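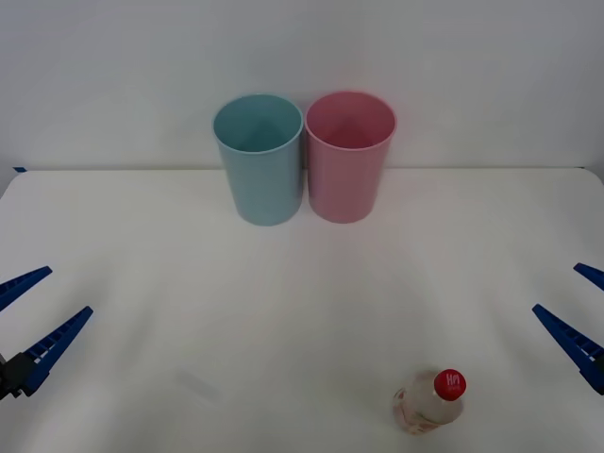

Two plastic cups, one light blue, on a white tabletop.

How to Set Up a Charity Soccer Match at a Small Ground

These steps cover a one-off exhibition match with a crowd of up to 1,000. They follow the order used for the Susville benefit game. Larger events need a separate safety plan.

Step 1. Book the ground
Get the booking in writing. It should state the kickoff time, the hours of access before and after, and who pays for the floodlights. At Drukberg Park the lights are billed by the hour, and a started hour counts as a full one.

Step 2. Get the match approved
Send the form to the regional association before printing any tickets. List both teams, the ground, the length of each half and the number of substitutes. Exhibition sides often want rolling substitutions - say so on the form, as the referee will work from it.

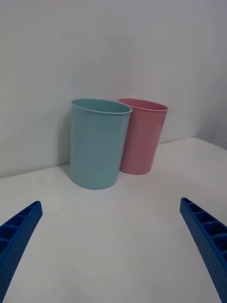
Blue cup and pink cup close to the wall.

Step 3. Confirm the players
Invite 50 names across both squads and expect dropouts. Ask each player for shirt size, position and any recent injury. Close the list before the shirts are ordered. Late players wear an unnumbered shirt and are added to the team sheet by hand.

Step 4. Set ticket numbers
Take the safe capacity of the ground and subtract players, staff and guests. Susville put 800 tickets on sale and kept 50 back for the gate.
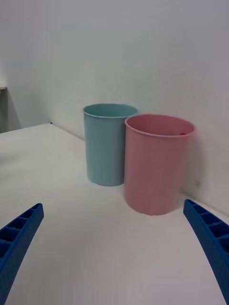
Wanigasekara wrote in to say that holding tickets for the gate only works if a second line is opened for them, otherwise people with paid tickets miss kickoff. A second line is now part of the gate plan. Mark it with a sign at the street end, where people choose which way to walk.

Step 5. Plan the match day
Open the gates 90 minutes before kickoff. Hand both team sheets to the referee an hour before. Keep the warmup off the goal areas if the grass is soft.
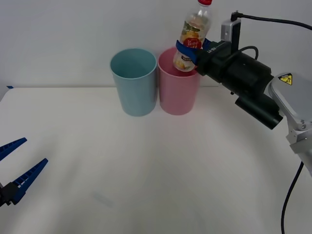 Allow 15 minutes for halftime, or 20 if there is a raffle on the field. The Udon side asked for 25 and the second half finished under lights, which added an hour to the bill.

Step 6. Close out
Count the gate money with two people present and sign the sheet. Return the corner flags and nets, then send the score and any injury reports to the association.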